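How to Clean and Set Up a Two-Drawer Cosmetic Organizer

A small organizer keeps makeup off the counter, but the drawers collect powder and stray hair ties faster than most people expect. These steps cover a white two-drawer unit with small gold knobs and will work for most similar ones.

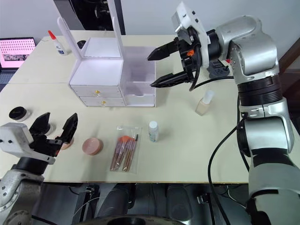
What you need

A bowl of warm water with a little dish soap
Two soft cloths, one for washing and one for drying
An old soft toothbrush
Cotton swabs
Drawer liner or plain paper
A small trash bag

Leave out bleach, scouring powder and nail polish remover. Remover in particular can dull a white finish or take the color off a knob.

Step 1: Clear a surface

Set the organizer on a table with enough room in front to open both drawers all the way. A light-colored tabletop makes it easier to spot small things that fall out, such as earring backs and the caps from brow pencils. If yours is dark, put a towel down first.

Step 2: Empty one drawer at a time

Start with the upper drawer. Take everything out, sort it, and finish with it before you open the lower one. Make a pile to keep, a pile to move somewhere else in the house, and a pile to throw away.

Look for the small open-jar symbol on the packaging, with a number next to it and the letter M. That is how many months the product is meant to last after opening. Mascara is often marked 6M, and many powders are marked 24M. Anything that has separated or smells different goes in the trash regardless of the number.

Step 3: Wash the drawers

Check whether your drawers lift out. On many units you pull the drawer forward until it stops, then raise the front slightly. Don't force it. If it won't come free, clean it in place with a damp cloth.

Shake loose powder into the trash before any water goes near it. Wet powder turns to paste and gets into the corners. Wipe the bottom and sides with the soapy cloth, run the toothbrush along the inside edges, and go over everything again with clean water.

For lipstick marks, put one drop of dish soap directly on the spot, leave it for a few minutes, and wipe. Repeat if a pink shadow is left behind.

Step 4: Clean the knobs

Wipe each knob with a damp cloth and dry it right away. Use a cotton swab where the knob meets the drawer front. Skip metal polish, even on a knob that looks like brass, as many gold finishes are only a thin coating.

If a knob turns in your fingers, look inside the drawer for a screw head and tighten it by hand. Stop as soon as the knob sits still.

Step 5: Line and refill

Cut the liner slightly smaller than the drawer floor so it lies flat. I used a leftover piece of Tritley liner. Plain white paper works too and can be replaced each time you clean.

Put the things you use every day in the upper drawer. Spare items, samples and anything seasonal can go in the lower one. Keep heavier bottles low so the unit doesn't tip forward when a drawer is pulled out. Lay pencils and brushes flat, all pointing the same way.

Before you close each drawer, check that nothing stands higher than the drawer front. Tall items catch on the frame and can jam it shut.

Keeping it clean

Wipe the outside once a week and change the liner when it looks dusty. Close compacts fully before putting them away. If the drawers start to drag, take them out and check the runners for grit first.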